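April
By the Plarnora Indoor Climate Group

4.2 Who opens the window

The literature treats window opening as a response to temperature. Our diaries suggest it is closer to a response to colleagues. Of the 87 occupants who kept one through the heating season, 30 recorded opening a window mainly to establish that they could. Closing was better behaved and tended to follow the arrival of somebody in a scarf.

Position mattered more than comfort. Occupants seated beside the glass spoke of "the window", while those by the inner wall spoke of "their window", usually with a sigh. Figure 2 (left panel) takes in ceiling, wall and window together, the three surfaces our comfort model assumes to be on good terms.
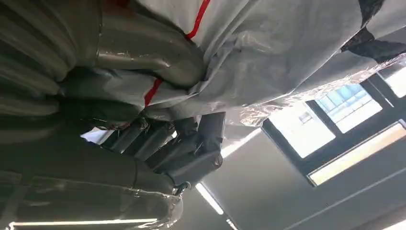
4.3 Glare, and the blind that stays down

Glare complaints followed the sun for the first half of each morning and habit thereafter. A blind lowered at 9 a.m. was typically still down at 5 p.m., by which time the lights were on and the weather had changed its mind. Kubíček's index, which we adopted for want of a kinder one, scores this as "stable behaviour". At the Hisetti site it was so stable that we had to check the logger was plugged in.

The right panel of Figure 2 shows how bright a window can look behind darker, nearer things – the contrast the index was built to penalize. 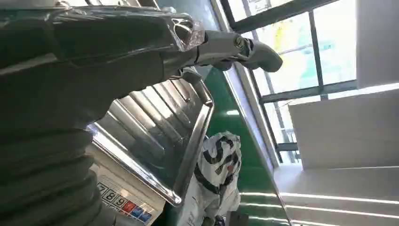 One respondent wrote that she had never minded the glare and lowered the blind only to stop other people asking whether she minded it. We coded this as "social", along with 2 similar entries, and moved on to the radiators.

Related items
Draft complaints in shared offices
The Goso thermostat survey: a partial apology
Colour, daylight and the afternoon slump

Contact | © Plarnora Indoor Climate Group | Back to top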